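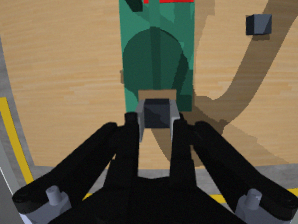 Kadomance: simulated wrist-view episodes for block placement

Version 2, released May 8, 2023

Summary

Kadomance is a set of simulated manipulation episodes prepared for research on imitation learning. Each episode shows an attempt to pick up a small block from a tabletop and set it down at a stated target. All images are computer-rendered and are taken from a viewpoint that moves with the gripper. The set was prepared to study how well a policy trained on one arrangement of objects copes when further objects are added or when the light is moved.

Contents

The release holds 2642 episodes. Of these, 736 were recorded with a second block of similar size and colour on the table, and are listed separately in the index under the name Plerby. A further 634 episodes are reserved for testing and should not be used for training or for the choice of settings. The reserved episodes contain no Plerby arrangements.

Each episode folder contains the wrist images, the joint positions, the gripper opening, the commanded motion and a short text instruction. Failed attempts have been kept and are marked as such in the index.

Scene and objects

The work surface is a wooden tabletop with a green mat on it. Small dark grey cubes are the usual objects to be grasped. The gripper is black with light grey fittings, and its fingers take up a large part of most wrist images. Users who crop the images should check that the inner fingers remain in view, as the method described below relies on them.

Shadows are rendered. The shadow of the arm can fall across the wood, and its shape changes with the position of the light. Light positions were drawn at random once per episode and held fixed until the episode ended.

Method

The reference policy, Movport, predicts a short run of gripper motions from the current wrist image and the text instruction. It was trained on the main portion of the data in two settings. In the first, light positions were limited to a narrow range. In the second, the full range was used. All other settings were kept the same.

Results

The policy trained on the full range of light positions completed more of the reserved episodes than the policy trained on the narrow range. The difference was greatest where the shadow of the arm crossed the target area. Both policies performed less well on a held-back portion of Plerby, and the most common error was an approach towards the wrong block. Full tables are given in the results folder, together with the settings needed to repeat each run.

Known limitations

The set covers one gripper model and one table. Contact between fingers and block is simplified, and small slips are not reproduced faithfully. No claim is made about performance on physical equipment. Text instructions were written from a limited number of templates and do not reflect the variety of ordinary speech.

An error in version 1 caused the gripper opening to be stored one step late. Models trained on that version should be trained again before any comparison is made.

Loading the data

Episodes may be read with the Ambrose loader supplied in the tools folder. The loader returns images in the order of recording and checks each file against the index. Partial downloads are supported, but the index must be present.

Maintenance

Corrections are collected in the change log. The next scheduled revision is planned for November and will add instructions that refer to blocks by position.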